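Visit to the Rautiainen open day, Nov 22, 2018

I wanted to see this building for many years, but it was always closed to the public. It is an old paper warehouse by the canal, and the Rautiainen company has changed it into workshops and offices. The entrance was free. I only had to write my name in a book, and I got a yellow sticker which fell off my coat before I reached the stairs.

Our group had 30 people, and our guide was Sirkka Laaksonen. She speaks slowly and clearly, so I could follow all of it. She began with the roof. The old roof was leaking in 135 places when the company bought the house, and they have the paper with every place marked on it. It hangs framed beside the coffee machine. The new roof is made so that the old beams still carry the weight, and one can see them from the third floor if one bends the neck a little.

The floors were for me the best part. On the second floor they kept the boards, with the iron marks of the paper carts still in them. The architects from Clenard wanted to sand the marks away – Sirkka told us there was a long discussion – and in the end only the corridor was sanded. I think the corridor looks poor in comparison.

After this we could walk freely between the rooms for one hour. Several tenants had their doors open, among them Fliltutier and Uvon.
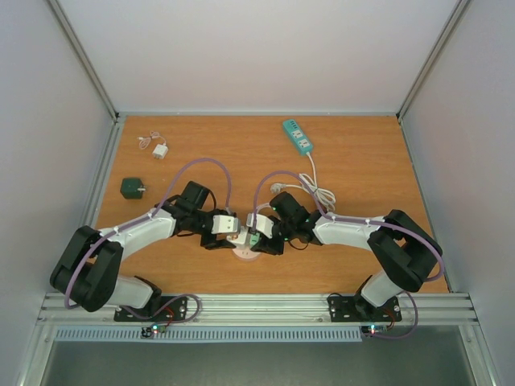
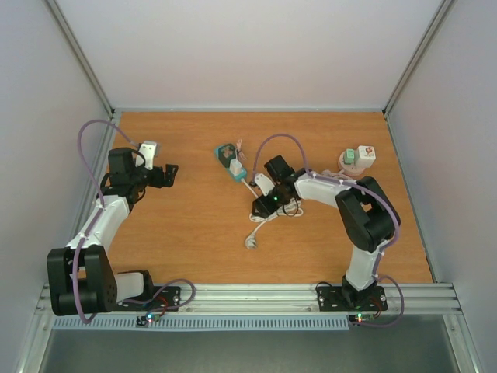 The heating was a subject of many questions. The house has 3497 square meters, and the walls are thick but the windows are original and have only one glass. They have added a second window on the inner side, with a hand's width between. I put my palm on the inner one and it was not cold, although outside it was freezing. An older man in our group did not believe in this solution and said so two times.

In the cellar there is a small exhibition about the workers. I liked the wage book, which lies open under glass. On one page somebody has written 1337 in pencil and crossed it out, with no explanation. The light there is weak and the texts are printed small, so take your reading glasses.

The cafe had pea soup and rye bread. The line was long, and I would advise to eat before the tour. The toilets are on the first floor behind the elevator, and there is no sign.

The next open day is in December, and then also the tower should be open.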